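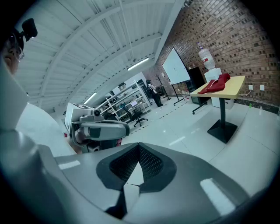
Dec 16, 2018 | By Tineke Kramer
Filed under: Interiors & Daily Work, Working Papers

3.2 Rooms and tables

The survey covered 25 rooms in which cloth items are sorted and folded by hand. All of them were made for another use before. Trorard and Graten are former storage buildings, Yagi was a shop, and the rooms at Todileck belonged to a small printing company until it moved out. We did not select the rooms by their size. The only condition was that folding was done there on a standing table at least two times in a week.

In most of the rooms the old walls and ceiling were kept as they were. This is important for the work in two ways. First, the light comes from fixtures that were placed before the tables, and the tables then had to follow the outlets and the doors. In the room of Figure 3 the ceiling is white and corrugated, with long white steel beams, and the fluorescent fixtures are mounted in it. The table stands in front of a red-brown brick wall. Second, a brick wall is difficult to change, so the outlets stay low. A cable must then come up to the table from below, and the side of the table near the wall becomes less useful for folding. The workers mentioned this side in 59 of the written comments, and they called it "the dead side" or "the cable side".

The tables were of two types. The first type has four legs and is usually lower. The second type, which can be seen in Figure 3, is tall and has a light wooden tabletop on one black pedestal leg with a square base. Workers liked the pedestal table because the feet are free under it and one can walk near to the edge. They liked it less for large pieces. When a sheet or a long curtain was pulled over the edge, the top could move a little, and some workers put one hand flat on it while they folded with the other.

Cloth was often left on the table between two tasks; in Figure 3 a crumpled red cloth lies on the table. We recorded such pieces as "resting" and did not count them as folded or as waiting. This decision had an effect on the results. In total 3,339 pieces were recorded, and more than 600 of them were resting at the moment of recording. If they are added to the waiting pieces, the difference between the two types of table becomes smaller, but it does not disappear (see Section 4.1).

Figure 3. Tall pedestal table with a red cloth, in front of the brick wall.

The height of each table was measured from the floor to the upper surface, at the corner nearest to the door. In four rooms the floor was not level and we measured at two corners and used the mean. Light was measured at the center of the tabletop with the fixtures on, after the cloth had been moved to one side. A second round of measurements was made in February in the Yagi rooms only, where two fixtures had been replaced.

Last updated: February 2019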